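# Teleop demos in sim: how do I stop "teaching" the arm my own bad habits?

**posted by busenwood_beth, July 2025**

Hi all! I've been having an absolute blast with this and I need help from people who've done it longer than me.

I'm collecting demonstrations in simulation for a simple floor task: drive up near a piece of wooden furniture, point the gripper down, pick up a small object, back off. I steer with a handheld controller (a Naltska, secondhand, the triggers are a bit mushy) and I watch the wrist view while I do it, so all I get is the two fingers and whatever is past them.

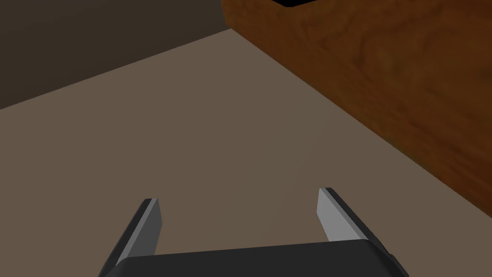
I have 131 demos so far and the policy trained on them does something so familiar it made me laugh out loud. It comes in fast, stops dead, wiggles left and right for ages, and then finally goes down. That's me! That's exactly how I drive! When the object starts near the furniture it's worse, it hangs back as if it's scared of the wood, and then the episode times out.

So, two things I'd love opinions on. Should I throw out the wiggly demos and start over, or trim them? And is it silly to drive from the wrist view alone? I do have an outside view, I just find it harder to steer with because left and right swap over when the arm turns around.

Settings, if they matter: recording at 20 Hz, episodes capped at 2000 steps, gripper starts open every time.

---

**Kourosh Jalali**

Oh, I love this problem, welcome to the club! My first set had a little hop in it before every grasp and the policy learned the hop perfectly.

Don't throw everything out. Play the demos back at double speed and sort them into keep, trim and bin. The pauses are the poison. If you sit still for two seconds while you make up your mind, the policy gets a long run of nearly identical views all labeled "do nothing," and it learns that doing nothing near the object is a great idea. So cut the frames where the arm isn't moving and the fingers aren't opening or closing. Careful with that second part! I once filtered on arm motion only and deleted every single grasp (the arm holds still while the fingers close, of course it does).

The wiggle is harder to trim because it's real motion. Those ones I'd re-record. What helped me most was practicing ten minutes with recording switched off, same start positions, until the approach felt boring. Then record. Your hands get so much smoother and it's a lovely feeling when it clicks.

About the furniture: I'd bet most of your demos start out on open floor. Plain floor looks the same everywhere in a wrist view, so a big grainy wood panel filling one side is a strong signal, and if it only turns up in the demos where you were nervous and slow, well, there you go. Record a batch where you start right beside it, some with it on the left and some on the right. Include a few where you begin badly lined up and calmly correct. Those recoveries are worth gold.

And no, wrist view alone isn't silly. If the policy only sees the wrist camera, you should mostly drive from it too. Otherwise you end up reacting to things it has no way of seeing.

---

**sultbridge_sam**

just get more demos. 131 is nothing, i did a drawer task in April and it was bad until i had way more. also turn your controller sensitivity down

---

**zarei_fan9**

Agree with Kourosh on nearly all of it, but I'd keep the outside view open in a small window in the corner! Plain floor gives you very little sense of height, and I used to stop short every time because I couldn't tell how far down the fingertips were. A quick glance sideways fixed my hovering in one evening.

For the left/right swap, check if your software can steer in the gripper's own axes instead of the world's. In the Zarei plugin it's a checkbox under input mapping. With that on, "left" is always left as the wrist view shows it, and you can stop doing mental gymnastics when the arm turns.

One more small thing: my mushy triggers were making the fingers close halfway and reopen. Plot the gripper command from a few of your demos. If it looks like a saw blade, map open and close to a button. Took me 9 demos to notice mine, and I was so happy to find a bug that wasn't my driving!

---

**busenwood_beth**

You are all wonderful. Plotted the gripper command and yes, saw blade. Button mapped, sensitivity down, gripper axes on, and I'm off to practice beside the furniture with recording off. Will post the new rollouts in this thread!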